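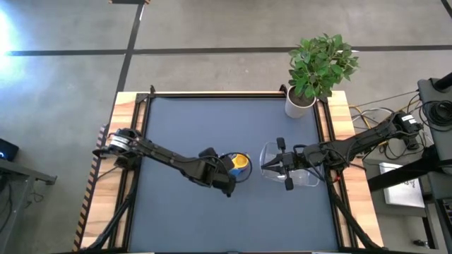
搬家第六天,终于有空说说租房这件事。想到哪写到哪,手机打的,错字自己脑补

---

先说结论:看房一定要晚上再去一次。我白天看的时候阳光特别好,中介一直夸,我也跟着点头。晚上搬进来才知道楼下烧烤店的排风口正对卧室。十一点半还在翻串。孜然味的被子,懂吗

---

合同16页,我看了三遍。第一遍看租金,第二遍看押金,第三遍才看到“退租需恢复原状”。原状是什么状?没写。赶紧让房东补了一页,墙上每个钉子眼都拍照。她嫌我烦,但是签了。

---

搬家公司比了两家,Cuvo和Udum。Cuvo报价低,上门以后楼梯费、拆装费、等候费一项项往上加,朋友去年就吃过这亏。最后选的Udum,报价单写死了,多一分不给。师傅很猛,冰箱一个人背上去的,我在后面拎着两盆绿萝,很惭愧

---

对了纸箱别买新的。小区群里喊一声,半天收到20个,有的还带气泡膜。就是有一箱闻着像榴莲,装了书,现在书也像榴莲

---

箱子要写字!写两面!我只写了顶上,一摞起来全看不见。找充电器找了两晚上,最后在写着“锅”的箱子里。谁装的,我装的。

---

水电燃气交接那天一定要当场抄表,拍照,发给房东,让她回一个“收到”。我的电表上一户欠了191块,要不是拍了照就得我掏。扯了三天才扯清楚

---

还有人问窗帘。买的Mumis家的遮光款,量尺寸的时候忘了算轨道到地面那截,短了一掌。现在早上六点多太阳准时从底下爬进来照我脚脖子。先凑合吧,冬天再说

---

地毯是二手的,Şimşekoğlu,卖家说从土耳其背回来的。我不会念这个名字,评论区会的教一下。重,真的重,抱着上四楼中间歇了两次。铺上以后整个屋子一下子就顺眼了,这钱花得值

---

厨房另说。灶台有一边打不着火,换了电池就好了。换电池之前我已经和房东吵了一架。。。道歉了,送了一袋橘子

---

隔音:一般。隔壁每天晚饭后练琴,同一首,同一个地方卡住。我现在已经会哼了。昨天那小节突然弹过去了,我在这边差点鼓掌

---

有人私信问预算怎么分,我的排法是床垫第一,椅子第二,灯第三,其它全部二手或者先不买。沙发到现在没有,客人来了坐地毯。也没几个客人

---

洗衣机进水管一定要自己再拧一遍!安装师傅走了半小时开始滴,幸好我在家。阀门在哪先找好,别等漏了再找,我那个藏在水槽柜最里面,手伸进去全是灰

---

评论好多问看房带什么的,统一回一下:卷尺,手机充电头(每个插座都插一下试试),一瓶水倒地漏里看下得快不快。马桶也冲。别不好意思,你要在里面住一年呢

---

插座我就漏试了一个,就在床头。对,就是坏的那个。现在拖着插排睡觉

---

押金条收好,我放冰箱门上了,用磁铁吸着。上次租房的押金条夹在一本书里,书送人了

---

还剩三箱没拆。有一箱没写字,晃了晃,里面有玻璃的声音。明天在拆吧,先下楼买串去了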